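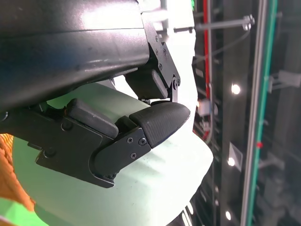
Household Bread Storage Study: call for participants, January round

Witosero is recruiting 66 households for a diary study of how bread is stored, served and thrown away at home. The study covers loaves, rolls and pastries bought or baked by the household. Cake and crackers are excluded. The call was issued on October 18, 2026 and stays open until all places are filled.

Who can apply
Households of two or more people that eat bread on most days. One adult per household acts as diary keeper and must be at least 18. Previous participants in the Paltska trial may apply again. Commercial kitchens and guesthouses are not eligible. 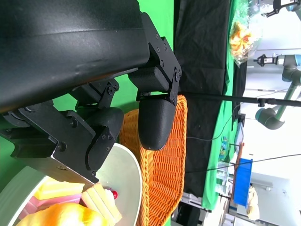

Storage methods are recorded under four codes: sealed box, bag, cloth wrap and open container. The code describes where the bread is kept between meals, even if it is moved for serving. An orange wicker basket like the one beside the white plate is coded as open container if bread stays in it overnight, and as serving ware if it does not. Bread moved to the freezer is logged separately, with the date it went in and the date it came out.

What is involved
Each household keeps a paper diary and weighs its leftover bread every evening on the kitchen scale we supply. Entries are in grams. Missed evenings are left blank — do not estimate them later. Participants also complete one phone interview with Krisztina Mészáros at the end of the round. 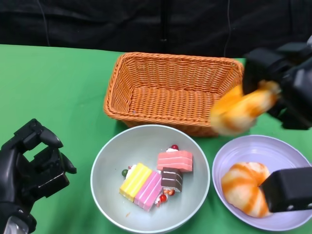 Open wicker basket and pale bowl on a green tabletop

Payment
Households that return a diary with at least 70 completed entries receive $95. Shorter diaries are paid pro rata. The scale may be kept.
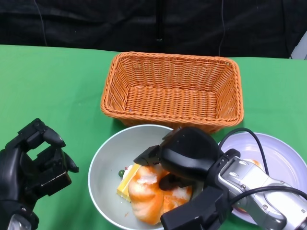 Samran Intarasuk

Applications go to the Witosero study office, room 710, Kovács Building, by letter or in person. State the number of people in the household, the usual storage method and any food allergies. Applicants are placed in order of receipt within each storage code. Diary data are held under a household number, and names are kept in a separate file. Questions about payment should be addressed to Lajos Magyar at the same office.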